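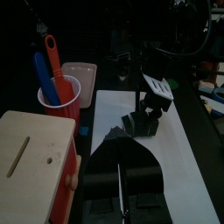
Dos pinzas negras sobre el tablero blanco; a la izquierda, un vaso rojo con una espátula y otro utensilio, junto a una caja de madera de costados rojos.

NOTA DE PRENSA
Collow, 23 de agosto

Stevstead publica sus resultados en tareas domésticas y desaconseja hablar todavía de «robots para el hogar»

La empresa de ensayos Stevstead presenta el informe Drurneo, dedicado a una pregunta que los fabricantes suelen dar por contestada: si una máquina puede encargarse ya de las tareas menudas de una casa o de un taller. La respuesta, a la vista de los datos, es que no sin alguien al lado.

El trabajo se llevó a cabo en el laboratorio de Collow con brazos robóticos de mesa y objetos corrientes: utensilios de cocina, vasos, bandejas, bloques y piezas de madera. Se registraron 2000 intentos. En 1159 de ellos la tarea se completó sin que interviniera ninguna persona. En otros 428 hubo que recolocar un objeto o repetir la orden, y el resto se dio por fallido.

Stevstead pide que la primera de esas cifras no se lea sola. El informe solo exigía que el objeto acabara en su sitio, sin límite estricto de tiempo, y más de 996 intentos se hicieron con la mesa dispuesta siempre de la misma manera. Al cambiar de lugar un vaso o bajar la luz, los resultados empeoraron con claridad. Una cocina de verdad no se ordena igual dos días seguidos.

Las tareas que peor salieron fueron también las más anodinas: sacar un utensilio de un recipiente sin volcarlo, levantar una bandeja fina por el borde o introducir una pieza en una ranura estrecha. Son gestos que en los vídeos promocionales aparecen una vez, bien iluminados y con frecuencia acelerados. Conviene preguntar cuántas tomas hubo antes.

Para el taller, el panorama es algo menos desalentador. Talleres Yáñez, que aportó al estudio su lista de operaciones de clasificación y recogida, mantiene la automatización de los puestos donde las piezas llegan siempre en la misma posición. Ha aplazado, en cambio, la compra de equipos para el puesto de piezas mezcladas, al considerar que la vigilancia necesaria consumiría buena parte del ahorro previsto.

Stevstead no descarta avances y repetirá las pruebas con la mesa desordenada desde el primer intento. Entretanto, recomienda a los compradores que soliciten el número total de ensayos, incluidos los fallidos, y que pidan una demostración con sus propios objetos.

El informe Drurneo puede solicitarse completo, con las tablas de cada tarea, al departamento de comunicación de Stevstead en Collow.

Utilizamos cookies propias y de terceros para analizar el uso de esta web. Si continúa navegando, acepta su instalación. Aceptar | Configurar | Más información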